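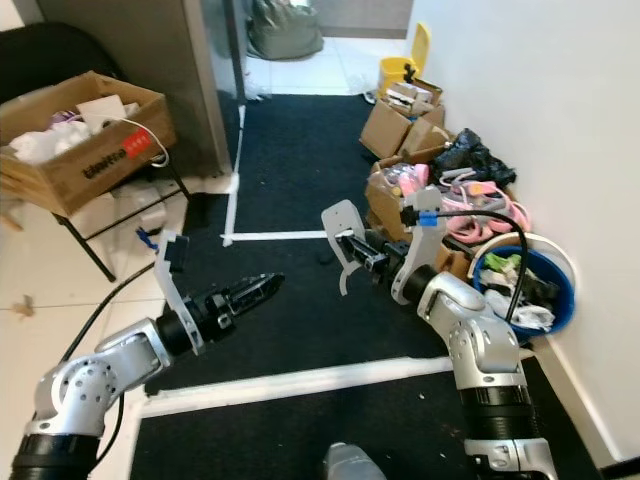
How long should sourdough starter sit out before you bake with it? Until it has doubled and the top is domed and full of bubbles, which in a cool kitchen can take most of a day.

## Notes for the library talk, 9/12/24

Speaker: Ziad Tannous
Slides off for the first part. Pass the jars around.

**Opening**

- Say hello, thank the Skestholm branch for the room.
- Ask who has kept a starter before. Ask who has killed one. Wait for the hands.
- I have killed two. One went in the oven during preheating. Tell that story short.

**What a starter is**

Flour and water, left long enough for wild yeast and bacteria to take over. The yeast makes the gas. The bacteria make the acid. Most of the yeast comes in on the flour, so whole grain flour gets going faster than white.

Don't get into the Latin names unless someone asks.

**Starting from nothing**

Day one: equal weights of whole wheat flour and water in a clean jar. Loose lid.

Day two or three: a lot of bubbles, bad smell. This is the early bacteria. People think it's ready and it isn't. Then it goes flat for a few days and people throw it out. Stress this part. Keep feeding.

By day 11 mine was doubling in 6 hours. Some take longer. Temperature matters more than the brand of flour.

**Feeding**

- Keep a spoonful, discard the rest, add equal weights of flour and water.
- On the counter: once a day, twice in summer.
- In the fridge: once a week. I've gone a month. It had gray liquid on top. I poured it off, fed it twice, and it was fine.
- Pink or orange streaks, or fuzzy mold: throw out the whole thing. Don't scrape.

(Rubber band on the jar at this point. Show where the level was this morning.)

**Using it**

The float test is popular. Drop a spoonful in water and see if it floats. It works for stiff starters and is unreliable for wet rye ones. Watching the rise is better.

Recipe on the handout makes one loaf. Bulk rise is the step people rush. My April loaves took 7 hours and the August ones took a lot less, same recipe.

**Discard**

Pancakes, crackers, waffles. The cracker recipe is on the back of the handout. Mention that it needs more salt than printed.

**Questions I usually get**

- Tap water? Fine in most towns. If it smells strongly of chlorine, let it stand overnight.
- Metal spoon? Also fine.
- Can I freeze it? Drying is better. Spread it thin on parchment, let it dry, break it up, keep it in a jar.

Leave time for people to fill their cups from the big jar. Labels and pens are in the blue bag. Room has to be clear by closing, tables back against the wall.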